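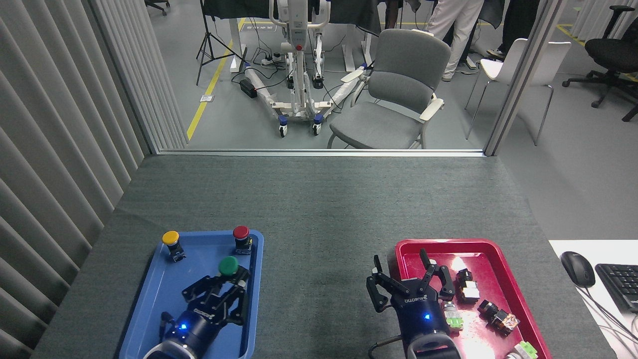
Le bouton qui ne commande rien

À Fanstead, l'ascenseur de la bibliothèque municipale possède onze boutons. Dix d'entre eux font quelque chose. Le onzième, celui qui doit fermer les portes, n'est relié à aucun fil depuis la rénovation de la cabine. Je l'ai appris par le technicien de maintenance, un homme patient qui m'a laissé regarder derrière le panneau. Les usagers l'enfoncent pourtant toute la journée, et le plastique est plus usé à cet endroit que sur le bouton du rez-de-chaussée.

Je suis arrivé à ce sujet par un chemin assez banal. Dans la rue où j'habite, il y a un passage pour piétons avec un boîtier jaune. Pendant six ans, j'ai appuyé chaque matin. Un jour, par paresse, je n'ai pas appuyé, et le feu a changé quand même, après le même délai. J'ai recommencé le lendemain avec une montre. Le délai était identique, à une seconde près. J'ai écrit à la mairie, qui m'a répondu en deux phrases que le carrefour était « en cycle fixe de jour » et que la demande piétonne était prise en compte « en période creuse ».

La ville entretient 185 boîtiers de ce type. La plupart fonctionnent réellement pendant la nuit. D'autres servent surtout à déclencher un signal sonore pour les personnes malvoyantes, et pour elles ce bouton est tout sauf inutile. Mais de huit heures du matin à sept heures du soir, la majorité des gens qui appuient ne changent rien à la circulation.

Faut-il appeler cela un mensonge ? Petronella Pretorius, qui a dessiné des panneaux de commande pendant vingt-deux ans chez Brirkine, n'aime pas ce mot. Elle me reçoit dans son atelier, au-dessus d'une boulangerie, et elle commence par me corriger : « Un bouton promet deux choses. La première, c'est que la machine va obéir. La deuxième, c'est que la machine vous a entendu. Les gens pardonnent très bien que la première soit retardée. La deuxième, ils ne la pardonnent pas. »

Elle a gardé de ses années chez Brirkine plusieurs classeurs remplis de croquis. Sur une page, je lis des indications de course en millimètres, avec une remarque au crayon : « trop mou, on doute ». Le bon bouton, m'explique-t-elle, doit résister un peu, puis céder d'un coup. Si la résistance est régulière du début à la fin, le doigt ne sait pas à quel moment l'ordre est parti. On appuie alors une seconde fois, ce qui pour un ascenseur n'a pas d'importance, mais pour une presse d'atelier en a beaucoup. 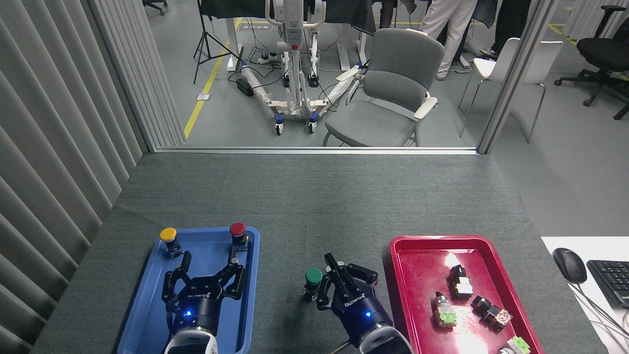
Cette question du doute, elle l'a rencontrée de nouveau avec les surfaces tactiles. En mai, un hôtel de la côte, le Mokoena, a remplacé les interrupteurs de ses chambres par des plaques de verre lisses. La réception a reçu des appels tous les soirs. Les clients n'arrivaient pas à éteindre la lampe de chevet, ou bien l'éteignaient et la rallumaient dans le même geste. Le directeur a finalement fait revenir de vrais interrupteurs, achetés chez un petit fabricant, Illivis, qui en produit quelque 4000 par an. « Le verre était plus élégant, dit-il. Mais à deux heures du matin, le client cherche avec la main. »

La main, en effet, connaît mieux les boutons que l'œil. Essayez de vous rappeler la couleur de votre sonnette. Je n'ai pas pu, et j'ai dû descendre pour vérifier (elle est brune). Par contre, je saurais reconnaître les yeux fermés le déclic de la bouilloire de ma mère, ou la touche du magnétophone sur laquelle il fallait mettre deux doigts, parce que l'enregistrement demandait d'enfoncer aussi la lecture.

Il existe un petit monde de collectionneurs pour ces objets. On y échange des touches de caisses enregistreuses, des poussoirs de tramway, des commandes d'ascenseur en laiton dont les chiffres sont à moitié effacés. Petronella Pretorius en possède 971, rangés dans des tiroirs à vis, et elle ne vend jamais. Elle m'a permis d'en essayer une trentaine. Mon préféré venait d'un autobus : large, un peu creux au milieu, avec un retour lent qui semblait réfléchir.

Je lui ai demandé son opinion sur le onzième bouton de Fanstead. Elle a voulu savoir s'il s'allumait quand on le pressait. Il ne s'allume pas. Elle a fait une grimace – la seule de l'après-midi – et elle a dit qu'il fallait le brancher ou l'enlever. Le technicien, lui, m'avait parlé d'un devis, et d'une pièce qui n'est plus fabriquée.

Quant à mon passage pour piétons, j'appuie de nouveau chaque matin. Le boîtier émet un petit bruit sec, et j'attends le feu avec les autres.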